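Skirura – Packer and sorter for bags and soft accessories (part-time)

Place of work: Chin Building, Hesgate Road, Grikstead
Start: December
Contact: Teófilo Quispe, packing room

Skirura is a small firm which receives bags, scarves, fluffy trimmings, hats and other soft accessories from shops and from private persons. We check them, we clean them when it is needed, and we pack them again so that they can be sold or sent back to the owner. At the moment we keep 2,000 pieces on our shelves, and before the winter season the number always grows. For this reason we are searching for one more person in the packing room.

The work is done with the hands and mostly at a table. You take a bag, open all the pockets, look at the lining and the straps, and write on the card what you have found. After this the bag is filled with paper so that it keeps its form. Smaller accessories go inside the bag they arrived with, or in their own cloth sack if they came alone. Fur and fluffy pieces are always packed last. They must not be pressed under a buckle or under a heavy strap, and they are brushed with a wide comb before the bag is closed. 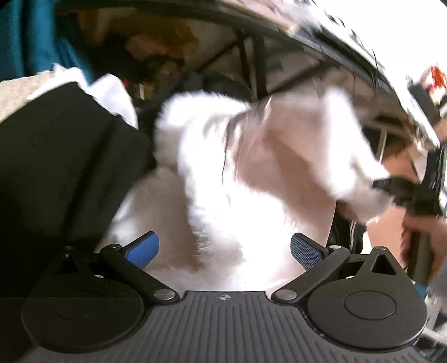
White fluffy piece beside a large black bag

A good part of the day is spent with straps. Every strap that can be taken off is taken off, rolled and put in the side pocket. Straps with stripes or with a print are compared with the card, as it happens quite often that two customers send similar bags in the same week and the straps are exchanged by mistake. If you find a strap which belongs to no bag, please do not put it in the nearest one. There is a shelf for such things next to the door, and Teófilo goes through it before closing time.

What you will do
Unpack the deliveries in the morning and bring the empty boxes to the yard
Check zips, handles, lining and seams
Comb and fold the soft pieces
Fill in the card for every piece, with clear handwriting
Pack, close and label
Help with the sweeping of the room at the end of the shift (we do this all together)

Small repairs are not part of this post. We have a sewing table on the upper floor, and whatever has an open seam goes there with a yellow card. If you know how to sew, you may write it in your letter, and we can speak later of some hours upstairs.

What we ask from you
You should be able to stand for a longer time and to lift a full box of 11 kilos. You should have patience with small parts, and you should not have an allergy to dust, wool or feathers. Experience in a shop or a laundry is welcome but it is not a condition. Good English is not a condition either; several of us have learned it here in Grikstead, and the cards use the same few words every day.

What we offer
The shift is from 8.15 in the morning until 1.30 in the afternoon, four times a week. The break is 45 minutes and it is paid. Tea and coffee are free, and in the kitchen there is a microwave and a fridge – please write your name on your food. You receive an apron and soft gloves, and after three months also a discount on the pieces we sell ourselves. The pay is told to you in writing before the trial morning, so that you can decide in peace.

The bus stops at Hesgate Road, and from the stop you walk along the wall to the green gate. Bicycles can be left in the yard under the roof. For cars we have unfortunately no places.

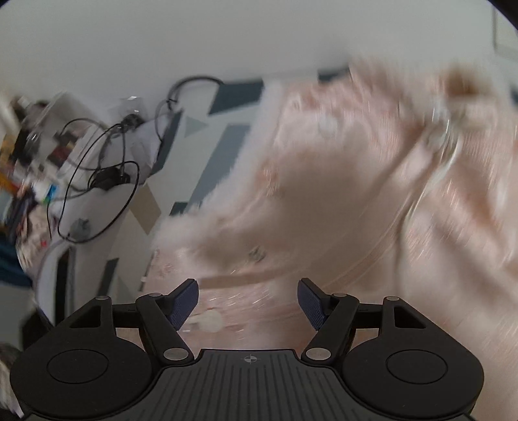 Can I wear my rings and bracelets when I work at the packing table?
We ask you to take off everything which can catch in long fibres or in a fine lining. A flat ring without a stone is fine. For all other things you have a small locker with a key, next to the coats.

The trial morning
We invite each suitable person to one trial morning, which is paid as a normal shift. First you work for 60 minutes beside a colleague, and you may ask as many questions as you like. After this you pack several bags alone, a few easy ones and one with many compartments. We do not measure your speed. We look at whether the card is correct and whether the soft pieces come out of the bag in the same condition as they went in. Then we drink a tea and speak openly of how it was, from your side and from ours.

How to apply
Please write a short letter, one page is enough, and tell us which mornings you are free and from when you can begin. A photograph is not needed. You can bring the letter to the packing room between 9.00 and 12.00, or put it in the Skirura letter box at the gate with the name of Teófilo Quispe on the envelope. Please write also a telephone number. We answer every letter, but when there are large deliveries it can take two weeks.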